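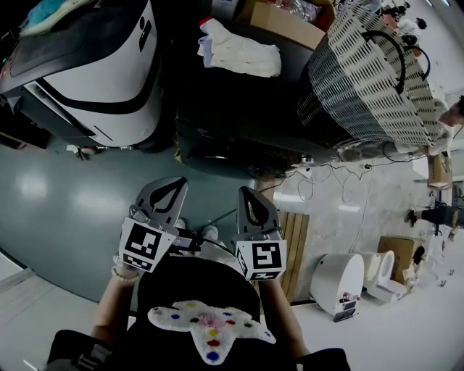

From: Najwa Harb, Facilities and Stores
To: Stodden Building Users List
Subject: Re: Items left on the shared floor

Dear colleagues,

Thank you to everyone who replied to Arturo Palumbo's message, which is quoted in full at the end of this one. Nine replies raised the same few points, and I will answer them together so that the arrangements are in one place before Monday.

First, the cardboard boxes. Any box standing on the open floor must carry the name of a group and the month in which it was put down. Boxes without both will be moved to the Durkgate store, where they will be kept until the end of February. Groups may reclaim them from Talha Hashmi between 9:00 a.m. and noon. Boxes on shelves are not affected, provided that they do not project into the walkway. Clear plastic parts and packaging should be sorted before the box is moved. Several boxes collected last fall held usable parts at the bottom and nothing but wrapping above them, and the store does not have the staff to go through them.

Second, cables. Unused cables are to be coiled, tied and placed inside a basket. They should not be hung over the rim, and they should not be left on the floor beneath it. Black and white cables may share a basket. Power leads and data leads may not. Ties are available from the stores counter at no charge to your group. If a cable is in use and has to cross the floor, please request a cover from my office, and allow 5 working days for delivery.

Third, pallets. Slatted wooden pallets must go back to the loading door on the day the delivery is unpacked. Two groups asked whether a pallet may be kept flat on the floor as a base for equipment. It may, with written approval, and only where it leaves the gray walkway clear. Please do not stand pallets on end against a wall or a table.

Fourth, bathroom fixtures. The toilets and cylindrical bins used by the home interiors groups are inventory items and will stay on the floor. They are not connected to any plumbing. A bin of this type is to be treated as equipment, and general waste should be taken to the containers in the corridor. Octavio Usuga holds the fixture list and should be told when an item is moved from one area to another.

Fifth, cloths and towels. Folded cloths may remain on the tables during the working day. At closing they should be placed on the linen shelf, together with any that have been set down on top of other equipment. The laundry contract with Cordeiro covers 56 pieces per collection, and pieces that miss a collection are held over to the following one.

One reply asked whether the teal floor could be left out of the cleaning rotation. I regret that it cannot. The glossy surface shows marks quickly and has to be cleared in full — small items included — before the machine is brought in. Cleaning starts at 6:15 p.m.

Questions about the Wamau side of the building should be sent to Debora Melis, as the arrangements there are different.

Sincerely,
Najwa Harb
Facilities and Stores

On Thursday, Arturo Palumbo wrote:

> Dear all,
>
> The quarterly walk-through of the Stodden building recorded 69 items on the shared floor with no owner listed. Of these, 15 were cardboard boxes. The remainder were chiefly cables, packing material, textiles and household goods belonging to the interiors inventory.
>
> I would ask each group to review its own area and to remove or label whatever belongs to it. The walkway along the edge of the floor must be kept free at all times, and this includes the space beside the tables.
>
> Groups that expect a large delivery this month should let Facilities know in advance, so that space can be set aside. Please also state whether the pallet is to be returned to the carrier.
>
> Comments on the above may be sent to this list.
>
> Regards,
> Arturo Palumbo
> Building Safety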